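Pisska Three-Drawer Cabinet, Gray
Item 2573-G

Storage for people who own things and would prefer not to look at them. The Pisska is the low, plain member of our Bralov office range, drawn by Teodoro Goicoechea, who considers a handle an admission of defeat and was overruled.

The top is rated for 100 pounds. The drawers are rated for 16 each, so the bowling ball goes up top. Our runners are tested to 1,000 openings, after which Eugeniusz Baran in the workshop got bored and went to lunch - they were still fine on Friday.

Finish: matte gray. We offered a second color in April and sold one.
Assembly: none, unless you take it apart.
Care: damp cloth. No bleach, no steel wool, no fruit knives.
Delivery: to the curb. Stairs are between you and your friends.
Goes with: Pugh desk, Flindeo shelf (sold separately, and slowly). 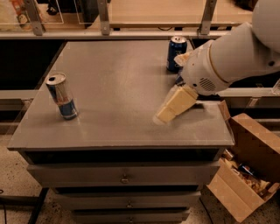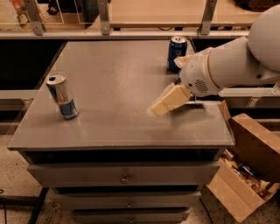
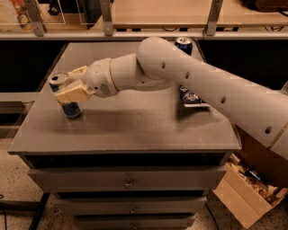
Gray cabinet, top surface. Drinks not included.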